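Rinix Three-Compartment Sorting Tray, Black

Sold by Esarden Storage, Otbridge

The Rinix tray is a square, open-topped tray for drawers, counters and work tables. Fixed walls inside divide it into one long compartment and two short ones. It has no lid and nothing to assemble.

The long compartment runs the full height of the tray and takes narrow things such as pens, rulers, snack sticks and wrapped straws. Items a little longer than the tray can rest with one end over the wall. The two short compartments are for tape, clips, erasers, keys and whatever else tends to roll around in a drawer.

We pack each tray flat in a plain carton. Orders of 8 or more ship in one box with paper between the trays. Schools and offices can order by the case of 88, and we keep over 100 single trays on the shelf in Otbridge most of the year. Stock runs low in December.

Black tray, three compartments, on a dark tabletop in the first two views.
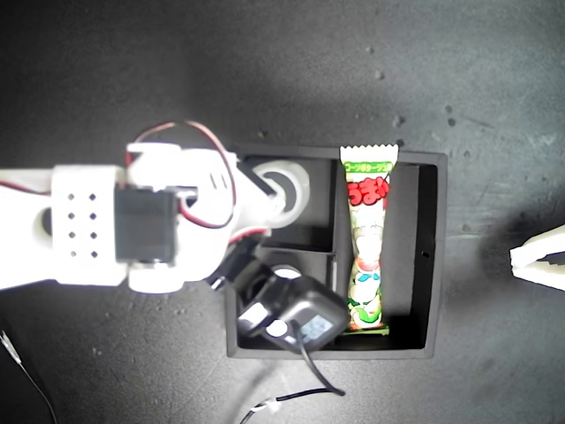
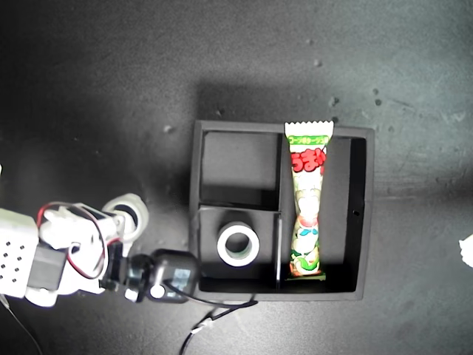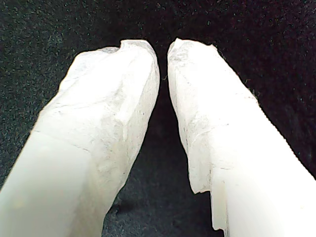 Care: wipe with a damp cloth and dry before putting it back in a drawer. Do not use scouring powder. Tape residue comes off with a little cooking oil on a paper towel, followed by dish soap. Do not put the tray in the dishwasher.

Using several together: the trays can be set side by side in a wide drawer. Measure the inside of the drawer first, including the space taken up by the runners. Four trays in a square work well on a shared table, with the long compartments facing out.

Related items: the Eichhorn drawer liner is sold by the roll and can be cut with household scissors. It keeps trays from sliding when the drawer is pulled open.

Returns: unused trays may be sent back in the original carton. Include the packing slip. Orders placed before 4 p.m. leave the same working day.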